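Truvach Countertop Compost Unit – Set-up Guide
Section 4: Sorting and Loading
By Ga-eun Song, 13 July 2020

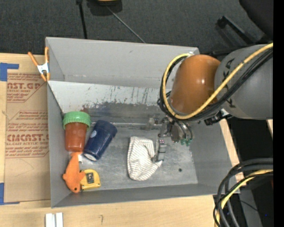
Can plastic packaging go into the compost unit?
Remove all plastic first. The Truvach accepts food scraps and uncoated paper only, and packaging labeled compostable is accepted only if it carries a home-compost mark.

4.1 Before the first load

1. Place the unit on a level surface with 60 mm of clearance at the rear vent.
2. Fit the carbon filter (part 689) with the arrow pointing up.
3. Add one bag of starter medium and level it by hand.
4. Close the lid and run the Prime cycle. The cycle takes 40 minutes.

Note: The lid lock stays engaged for a short time after the cycle ends. Do not force it.

4.2 Daily loading

1. Empty jars and cans completely and set them aside for household recycling.
2. Cut fruit rinds and stalks into short pieces.
3. Drain liquids. Soup and cooking oil must not enter the drum.
4. Add scraps up to 19 mm below the fill line.
5. Close the lid and press Mix.

Caution: Switch off and unplug the unit before reaching into the drum. The paddles can restart after a power interruption.

Note: Fruit stickers do not break down. If one is found in finished compost, remove it by hand – sieving will not catch small labels.

4.3 Items not accepted

Glass, metal, plastic film, large bones, pet waste and glossy paper. For the Girnar drum insert, also exclude eggshells, which wear the coating. Owners of the older Chae insert may add crushed shells in small amounts.

4.4 If the drum stalls

1. Switch off and unplug the unit.
2. Lift out the top layer with the scoop supplied.
3. Check for string or produce netting on the paddle shaft.
4. Refit the drum, plug in and press Mix. If the fault light returns, see Section 7.

3 comments | 12 shares

Contact: Syahrul Ngau, Product Support, Sasanthorpe | © 2020 Sasanthorpe | Back to top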